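Forkari Student Challenge opens its second round with computer repair task

KAWAGUCHI, November – The Forkari Student Challenge, a robotics competition for technical schools, announces today the opening of its second round. In this round 33 teams will program a robot arm to work with the parts of a desktop computer.

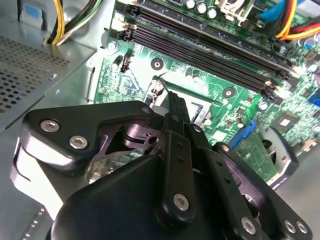
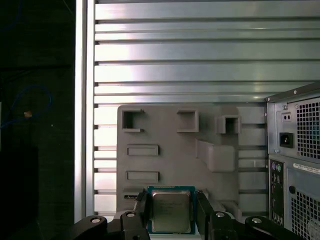
The task is simple to explain and difficult to do. Each team has 45 minutes to bring a processor to the motherboard and place it in the socket without bending a contact. The students write the program themselves, and during the run they are not allowed to touch the arm. A team can get up to 125 points, and careful handling gives more points than speed.

The first round was held online and received 386 registrations. The teams which passed have practiced every Wednesday evening at the Harnenari workshop, where they share the same equipment and, very often, also their mistakes. We are glad to see that many students have joined from electrical courses and had no programming experience before.

The computers for the competition are old office machines, provided by our partner Zedham. After the final they will be given to the participating schools for teaching.

Entrance for visitors is free, but the number of seats is limited. Schools and press can request seats from the Forkari office.

We use cookies to improve your experience on this site. Accept all | Settings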